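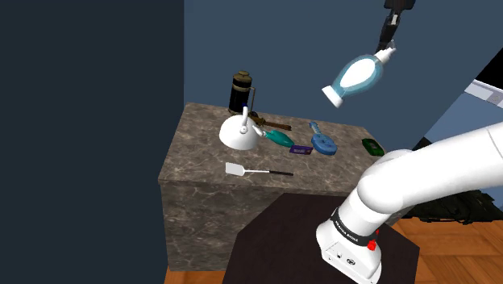

4.2 Jumeau numérique du poste Thoroddsen
Le bras monté dans l'atelier partagé de Dovurbridge est d'abord validé en simulation, à raison de 45 essais par réglage de la pince. La bouteille est saisie par son extrémité étroite, bouchon blanc vers le bas – prise peu favorable, car le centre de masse reste éloigné des doigts (fig. 4).

Le plan de travail marbré est conservé pour les vues rapprochées, où les veines claires perturbent la segmentation des petits objets.

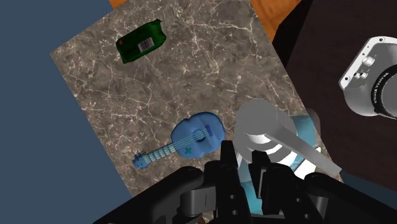 Figure 4. Prise et vue rapprochée.

Selon Brynhildur Laxdal, un frottement constant surestime la tenue de la prise ; le coefficient est donc tiré au sort à chaque essai.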